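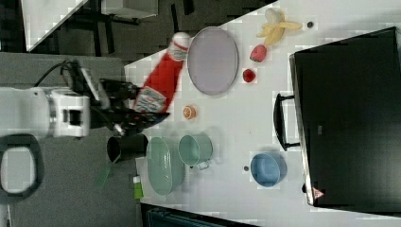 I've wanted to get my hands on a proper gripper shoot-out for years, and in June I finally talked my way into one. Two grippers, one arm, one table and a kitchen's worth of clutter, and the question was simply which of them I'd trust with my breakfast. The first one up was the Altmont, and if you'd asked me to guess what would trouble it I'd have gone for the strawberry, all small and dimply, or perhaps the mint-green saucepan with its metal handle. Wrong! It was the ketchup. A ketchup bottle on its side is a horrible thing to pick up when your fingers are black, angular and not very forgiving, and with the bottle lying diagonally across the white tabletop the whole wrist has to come round to meet it before the fingers can even think about closing.

The tests were being run by Marleny Sánchez and Illia Fedoruk, who have been arguing about fingers for as long as they've worked together. Marleny likes them stiff. Illia likes them soft, and had brought along the Ornivham, a rubbery three-fingered affair that looks like something you'd use to get a lid off a jam jar. Each gripper got 200 goes at the same list of jobs: bottle to plate, orange slice to bowl, banana to anywhere sensible, and so on down to the mug, which everybody hated.

I'd expected to be bored by go number twenty. I was not. You start rooting for the thing. The Altmont has a way of coming down beside an object, stopping, and then closing very slowly, like my aunt choosing a chocolate, and when it gets hold of something it really has got hold of it. With the saucepan it was lovely to watch. It took the handle cleanly nearly every time and carried the pan dead level.

The ketchup was another story. Grab it too near the cap and the heavy end swings round. Grab it at the label and you're fine, unless the wrist is a few degrees out, and then one finger touches first and nudges the bottle along the table (I may have shouted at this point). Of the 200 goes the Altmont fluffed 77, and most of those were bottle or mug.

After lunch Illia swapped the grippers over. That took four bolts, one connector and a fair bit of muttering about the cable, which has to be left with enough slack to let the arm turn without snagging. Then the new one had to be introduced to the controller, a Skenon box that Marleny describes as "fine once it's in a good mood". It wasn't. We had a cup of tea and tried again.

The Ornivham was far better with the bottle, I'll give it that. Soft fingers sort of drape themselves round a curve and don't mind if you're a bit off. It was kinder to the fruit as well, toy fruit though it was. But ask it to lift the saucepan and the handle slowly twisted in its grip, so the pan tipped further and further over on the way across. Soup on the floor, if there'd been soup. Illia said a firmer pad would cure it. Marleny said a firmer pad would make it an Altmont.

I asked which of them I should buy, supposing I had the money and an understanding family. Marleny wanted to know what I'd be picking up, and how often. She reckons people look at the price and the grip force and forget to ask what happens after 1,000 goes, when the pads have gone shiny. She keeps a drawer of worn ones and made me feel a few. The oldest was as slippery as a bar of soap.

They're planning another round with a camera mounted on the wrist, to help with the angle on the bottle, and Illia has a set of 9 new pads to work through before then. I've asked to come back for the mug.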